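So the Clonari kit has been on my bench since Tuesday, and a few of you have been asking when I'd get around to writing it up. Fine, fine, here we go! Short version: I like it a lot more than I expected to, and I still have some grumbles.

For anyone who missed my last post, the Clonari is Mestska's add-on kit for small robot arms. You don't get the arm itself. You get the gripper, the angled bracket that goes on it, a wiring harness, the files for printing your own fixtures and a year of their software. The whole thing goes for $949, and yes, I bought mine with my own money (my wallet is still sulking). They pitch it at small repair and refurb shops, people who open up the same kinds of computers over and over and would love a hand with the boring bits. Memory in, memory out, that sort of job.

Setup took me most of an evening. The mounting plate went on without a fight, but the harness is stiff and you really want to think about where it's going to run before you tighten everything down. I didn't, so I got to do it twice. The manual has 7 pages on cable routing and I skipped every one of them, which is on me. What's on them is the picture on page two, which points the wrong way around if you have the newer plate!

The software is called Zakaria and it's where most of your money goes, I think. You jog the arm by hand to the spots you care about, name them, and string them together. I had a little routine going before bed, just moving over to the fixture, down, close, up, and back over the computer. Naming things properly matters more than you'd guess. I had "slot", "slot new" and "slot new GOOD" by the second night and had to clean house.

Now the fixtures. I printed theirs in light gray at the default settings, and the big flat one with the blocks and slots on it took forever. Worth it though, because a part that sits in the same place every time makes everything downstream easier. If your printer bed is small, check the size first. I wish they sold the printed ones in the box, even for a bit extra.

Grumbles, then. The gripper is black and so is half of what's inside a computer, so I keep leaning over to see what the tips are up to. The status light on the controller is way too bright. And the support forum is pretty sleepy, I waited three days for an answer about the bracket angle.

I did look hard at the Hirnach kit before I ordered. It's rated for 4000 hours between gripper rebuilds, and it comes with printed fixtures, but it wanted a controller I don't own and I wasn't about to buy one of those too. If you already have theirs, that might be the easier road.

Would I buy the Clonari again? Yep, if I had a stack of similar machines to get through. For one computer a month, keep your money and use your fingers. Next I want to try the memory slots properly on an old Dell, with the side panel off and the tower flat on the table, and I'll post my settings once I trust them.

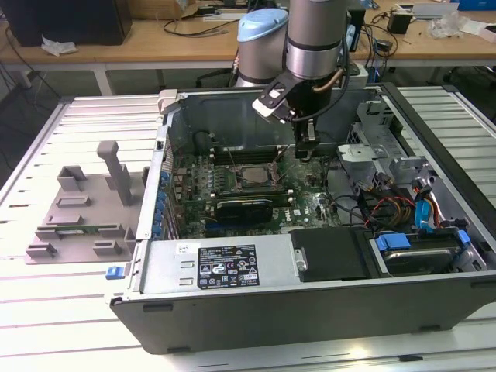

Gripper over the CPU socket, gray fixture off to the left.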